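Bernuvik Hand Brush, lime green and grey

Item 504. Pack of 6 also stocked.

We put off listing this one. The maker's leaflet calls the handle "body-matched", and we have read that sort of thing on the side of too many scrubbing brushes. A handle is a handle. Still, Ewan Halliday in our returns room used one on the sinks all through March and refused to give it back, so it goes on the page.

The shape is curved, fuller on one side and slimmer towards the neck. It suits a medium or large hand. Ginette Huet, who has small ones, found it clumsy and went back to her old Turby.
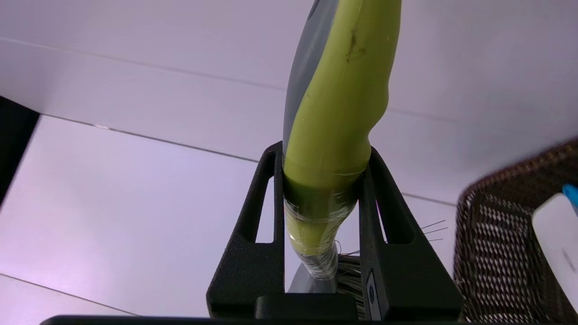 The neck is the part to think about before you buy. Any brush that narrows just above the head takes all its strain there, and we don't believe the leaflet's promise of "years of hard scrubbing". If yours starts to feel weak, clear tape wound round a few times will keep it going for light jobs. It won't make it new again, whatever people write in reviews.

Bristles are on the stiff side. They will splay if you lean on them - press less and rinse more. "Stain-proof" is another claim we have left off our own listing. Lime green shows brown marks, and rust or old tea needs wiping off the same day.

Length: 28 cm
Colour: lime green with grey
Bristles: stiff, pale
Spare heads: none, despite what the box suggests
Not for non-stick pans or varnished wood

Customers who want a straight handle should look at the Delaunay. It costs more and we can't say it cleans any better.

Trade boxes hold 288. Ask for Sandrine Sabatier on the order desk.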